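Holding power: what paper repair asks of an adhesive

The parish registers at Bornodside were rebound in the 1950s by a firm that used hot animal glue on the spines and a rubber-based cement on the loose maps. The animal glue is still sound. The cement has gone brown, soaked through the paper and let go of almost everything it was meant to hold. Of the 494 map sheets in the collection, only the ones that were sewn have stayed where they were put.

Marit Myklebust has spent four winters on the sheets. Her method is slow. Each map is brushed on both sides, tested at one corner for ink that runs, and then laid on blotting paper while the old residue is softened with solvent and lifted with a bone folder. A sheet in fair condition takes a day. One with colour washes can take a week, as the greens in particular move at the slightest damp.

The repair itself is done with wheat starch paste and Japanese tissue. Starch paste has three properties that matter here. It dries clear, it stays flexible in a thin coat, and it can be taken off again with water. The last of these is the one conservators argue over. Yvonne Rudd, who trained at a commercial bindery before moving to archive work, thinks the principle is applied too widely. "A paste that comes off in water comes off in a flood," she said. "For a atlas that lives in a dry strongroom, fine. For a school log book on a ground floor by a river, I would want to think again."

Paste is also trouble to make. The starch is soaked, cooked with constant stirring until it turns from milky to translucent, cooled, and pushed twice through a sieve. It keeps for about a week in a cold cupboard and should be thrown away at the first sour smell.

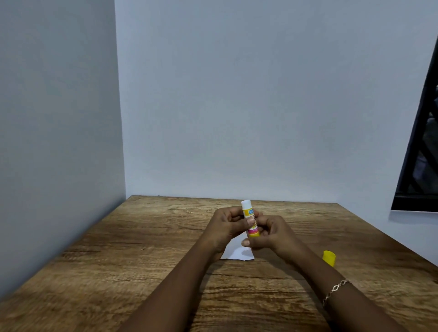 Domestic adhesives are a separate branch of the subject, and most of the damage that reaches a conservator's bench comes from them. Self-adhesive tape is the worst. The carrier drops off with age and leaves its sticky layer behind in the fibres. Liquid gum cockles thin paper as it dries. The glue stick, a slim cylinder small enough to be worked with two hands close together, does less harm than either of these, mainly through carrying so little water. Its weakness is the bond, which can fail along the edges when the paper flexes. Lærke Nørgaard, who looks after family albums at the Eskildsen library, reports that photographs fixed this way often lift with a thin spatula and no solvent at all. She still advises paper corners for anything worth keeping.

Storage decides a good deal of what happens next. Starch is food for silverfish and for mould, and a repaired sheet in a damp room is at greater risk than an untreated one. At Bornodside the relative humidity is now logged every hour. A dehumidifier was fitted in November, and the readings have since been steady enough for the maps to be kept flat in shallow drawers — seven sheets to a folder, with unbuffered tissue between them. The drawers cost more than the repairs did.

Myklebust expects to finish the coloured sheets next winter. The rubber cement on the tithe map, which is backed with linen, has not yet responded to any solvent she is willing to use.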